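Soup Mix FAQ

Last updated 18 April 2018

I get a lot of the same emails (which I love, keep them coming!) so I've put the answers on one page. If yours isn't covered, write to me through the contact form and I'll get back to you in a day or two. Longer if I'm at the Brutbridge market that weekend.

Do I have to soak anything?

Nope. The red lentil, the split pea and the barley mushroom all go straight into the pot. The only one that wants a soak is the Flimberg Bean, and that's overnight in cold water with the spice packet taken OUT first. Please take the packet out. I've had more than one email from someone who soaked it and then poured all the flavor down the sink with the water.

If you forgot to soak, boil the beans hard for a couple of minutes, turn off the heat, put the lid on and leave them for an hour. They won't be quite as creamy but you'll still get dinner.

How much does one bag make?

Enough for four people who also have bread, or two very hungry people and a lunch the next day. The label says six servings and I'll admit that's on the small side. I went with six because that's how the nutrition panel worked out, and changing it means reprinting everything.

My beans are still hard after two hours. What did I do?

Probably nothing! Hard water is the usual culprit, and a pinch of baking soda in the pot helps a lot. The other thing to check is whether tomatoes went in early. Anything acidic (tomatoes, lemon, vinegar) will keep beans firm for ages, so hold it back until they're soft enough to squash against the roof of your mouth.

Altitude matters too. If you live above 3000 feet, plan on a longer simmer than the bag tells you, and keep topping up the water. A pressure cooker fixes the whole thing.

Can I make just one serving?

You can with the red lentil and with the instant barley broth, which is really meant for it. Give the bag a good shake first, since the small stuff all sinks to the bottom. For the broth, three heaped spoonfuls in a big mug, boiling water to just under the top, saucer on, and leave it for ten minutes. Stir it halfway through or you'll get a lump. I have one most mornings in winter instead of a second coffee – my dentist is thrilled. 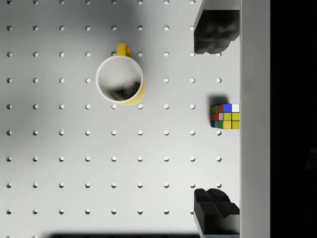
Yellow mug, white on the inside.

For a single portion of lentil you're better off with a small saucepan. I've tried the microwave many times and it climbs over the side every single time, no matter how low I set it. If somebody out there has cracked this, tell me.

Are the mixes gluten free?

The red lentil, split pea and Flimberg Bean don't have any wheat, barley or rye in them. The barley mushroom obviously does, and so does the barley broth. But I pack everything in the same room on the same table, so I don't put "gluten free" on any of the labels and I wouldn't recommend them if you have celiac disease. If you just feel better without it, the first three should suit you fine.

How salty are they?

Less than canned soup, more than if you made it from scratch and were being careful. The split pea is the saltiest, at 550 milligrams of sodium per serving (the label serving, see above!). All the salt is in the spice packet, so if you're watching it, use half the packet and make up the difference with garlic, black pepper and a squeeze of lemon at the end.

Is there meat in any of them?

No, they're all vegan as they come. The smoky taste in the split pea is smoked paprika. Plenty of customers throw in a ham bone and I'm told it's wonderful.

What can I add to make it a proper dinner?

Oh, loads. My own favorites, in no order at all:

Red lentil: a can of coconut milk for the last five minutes, and a big handful of spinach.

Split pea: diced carrots and potato from the start, fried onions on top.

Barley mushroom: fresh mushrooms browned in butter first. Don't rush that part, they need to get really dark at the edges.

Flimberg Bean: kale, parmesan rind, a slosh of olive oil. And toast!

How long does a bag keep?

There's a best-by date on the back that gives you a year. Dried beans don't really go bad after that, they just get stubborn and take longer to cook. The spices fade, though. If you find a bag at the back of the pantry that's older than your car, cook it anyway and add fresh seasoning.

Can I freeze the cooked soup?

Yes to all of them, but the barley ones soak up their liquid and come out of the freezer looking like porridge. Add a cup of water or stock when you reheat and it loosens right up. Leave some room at the top of the container too – it expands, and I've lost a few good lids that way.

What should I serve it in?

Whatever you've got. I like a wide bowl over a deep one, mostly for the toast situation, and I warm it with hot water from the kettle before I ladle anything in. If I'm feeding a crowd I skip the individual bowls on the table until the last minute and put everything out in one big serving bowl with a ladle. Thick soups hold their heat that way. The thin ones don't, so keep those on the stove.

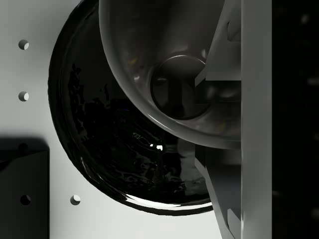

Where do your ingredients come from?

The lentils and split peas come from Skomitz Farms, who I've bought from since I started. The beans come through a co-op and change a little from year to year with the harvest, so if your bag has more speckled ones than last time, that's why. The dried mushrooms are from Kwiatkowski Foods and they are the most expensive thing in my kitchen by a mile.

How much is shipping?

Flat rate for up to four bags, free for five or more. I ship on Mondays and Thursdays. I can't ship outside the US right now – I tried it for one Christmas and the customs forms nearly finished me off.

Why is the barley mushroom always sold out?

I make it in batches of about 600 bags and the February batch went faster than I'd planned for. The next one depends on when I can get enough mushrooms. Sign up for the email list and you'll get a note the morning it goes back on the site. I don't send anything else to that list apart from the odd recipe.

Do you sell wholesale?

Yes, to small shops, with a minimum order of one case per flavor. Use the contact form and put "wholesale" in the subject line so it doesn't get buried under the bean questions.

My spice packet was missing!

I'm so sorry. Send me the batch number from the bottom of the bag and I'll mail you 2 packets, one for now and one to make up for it.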